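Prosico Tabletop Wipe-Down Wax, 330 g tin

Last updated: 2020-08-04

This site uses cookies to remember your cart. OK / Manage settings

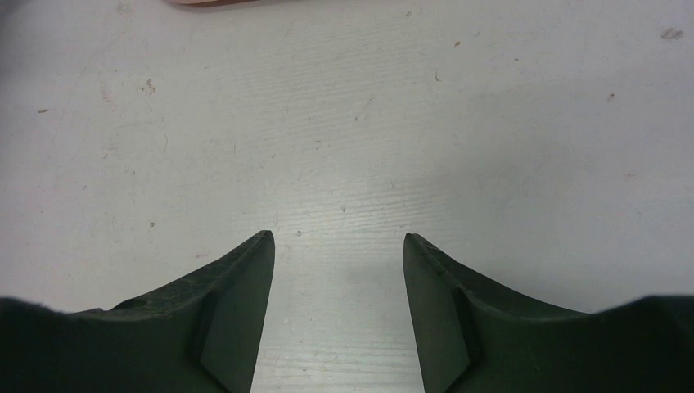 How often do I need to wax a table?

Twice a year is plenty for a table that gets used every day, and once a year will do for a desk or a sideboard.

I started selling this wax because I got tired of telling people to go find it somewhere else. I fix up old tables for a living (well, tables and the odd dresser), and for years I'd hand one back to its owner and get a call a few months later asking why it looked dull. Nearly always it was spray polish. The spray leaves a film, the film grabs crumbs and finger grease, and then you spray some more to get rid of it. Prosico is a paste you rub on thin, leave alone, and buff off with a rag. I've had it on my own kitchen table since February and I'm still happy with it!

What's in the tin

Beeswax, carnauba and a mild citrus solvent. It smells like orange peel for an evening and then the smell goes away. The color is a pale butter yellow in the tin and goes on clear. There is a brown version too, the Dark, which I keep in stock for walnut and anything stained, but please don't put the Dark on painted furniture. Rommel Mangubat did that to a cream dresser and we spent an afternoon getting it back out of the brush marks.

One tin does a six-seat table many times over. People always buy too much, so start with one.

What it works on

Bare wood, oiled wood, old shellac, varnish in decent shape, and painted wood once the paint is fully hard (give it 30 days if you painted it yourself). I've also used it on sealed stone and on the old enamel top my sister has, and it buffed up nicely on both. I wouldn't bother with it on glass, and I won't promise anything on raw marble.

Cutting boards are a different thing. Use a board oil for those. I carry one from Tanberg that I like a lot, and it's on the kitchen page.

How I put it on

Wipe the table down with a damp cloth and let it dry all the way. If there's old spray polish on there, go over it with mineral spirits first, windows open, and give it an hour before you do anything else. Then fold a piece of old T-shirt into a pad, pick up a bit of wax the size of a pea, and work it in along the grain. You want it so thin you wonder if you missed a spot. Wait 30 minutes. Buff with a clean cloth until it stops dragging.

If it feels sticky, you used too much - everybody does the first time. Put a tiny bit more wax on the pad, rub the sticky part to soften it up, and buff again right away. For carved legs and corners I use a shoe brush.

I do 2 thin coats on a table that's been stripped, with a night in between, and just the one coat for upkeep. Hot mugs will still leave a mark if you park them there long enough, so hang on to your coasters.

Sizes

Prosico Clear, 200 g
Prosico Clear, 330 g
Prosico Dark, 330 g

The small tin fits in a kitchen drawer and is what I'd get for an apartment. The lid is a press-on one and it can be stubborn, so pop it with the back of a spoon. Keep it out of a hot car. It won't spoil if it melts, but it sets up grainy afterward and takes more rubbing to get smooth.

What buyers have told me

Imelda Ignacio has a big pine table her kids do homework on, and she wrote that the pencil marks wipe off easier now. Kerstin Lie didn't care for the orange smell and wished it came unscented. Fair enough, I've passed that along. Janelle Buenaventura used it on a set of drawer runners and says the drawers slide like new, which I hadn't thought to try, so I went home and did all of mine.

Shipping and returns

Orders go out from my shop within two business days. I ship in plain boxes with paper padding. If a tin shows up dented and the lid won't seal, send me a photo and I'll mail another one, no need to send the first one back. Unopened tins can come back any time.

One safety thing, please: rags with solvent on them should be spread out flat outside to dry before they go in the trash. Don't ball them up.

Share this page (30)
Comments (2)

Get my newsletter with shop news and restocks. Unsubscribe whenever you like.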